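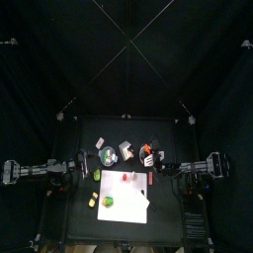 A direct award is a public contract given to one supplier without an open call for bids. Most procurement laws allow it in a few narrow cases and require the buyer to write down the grounds before signing. The most common ground is that only one supplier can do the job, and the way the purchase is described often decides whether that claim holds. Take a bench with an arm reaching in from each side, a dark rectangular tabletop, black fabric walls and clamps along the back edge. A buyer can ask for two arms that reach the middle of a table of a given size, and several firms may answer. A buyer can also copy the measurements out of one maker's catalog, and then only that maker will answer. The second buyer has created the single supplier on paper. Reviewers look for this first.

Grounds usually accepted

1. Technical or legal exclusivity. A patent, a license, or equipment that must connect to something already installed.
2. Extreme urgency that the buyer did not cause and could not foresee. A contract that expired on a known date does not qualify.
3. A failed open call, where no valid bids came in and the terms stay substantially the same.
4. Low value, under whatever threshold the law sets.

Note on ground 2: students often argue that any emergency will do. Check how long the buyer knew about the need, and check the length of the contract. Three weeks of cover is easy to defend. Three years is hard.

Case A: Henríquez district, school meals

The district's catering contract with Jernia ended in November. A new call had been drafted in spring but was held up in the legal office. The district then signed with Jernia again, directly, for 24 months, citing urgency. The file had a one-page memo and no price comparison. The contract covered 1403 meals a day.

Points for discussion:
- Who caused the delay, and does it matter that it was an internal office?
- What would a bridging contract have looked like?
- The unit price went from 530 to 613 cents. Nothing in the file explains the rise. What should be there?

Case B: Endar hospital board, laundry

The board held an open call and received one bid, from Sternus, at 699 cents a kilo. It rejected the bid as too high, then negotiated with Sternus alone and settled at 613. The board said the open call had failed. Two other firms complained that the contract length had been doubled during the talks — this was not disputed. Compare with ground 3 above and look closely at the words "substantially the same."
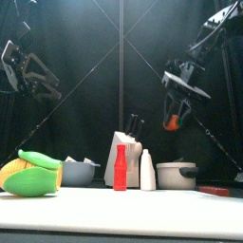
Publication and review

A direct award still has to be published in most systems, often after signature. The notice should give the supplier, the value, the ground relied on and the length. A late notice shortens the time rivals have to object, or removes it.

Reading for next time: Van Beek, chapter 4, on remedies. Tineke Van Beek will take the second hour and has asked that everyone bring the Case A memo printed out.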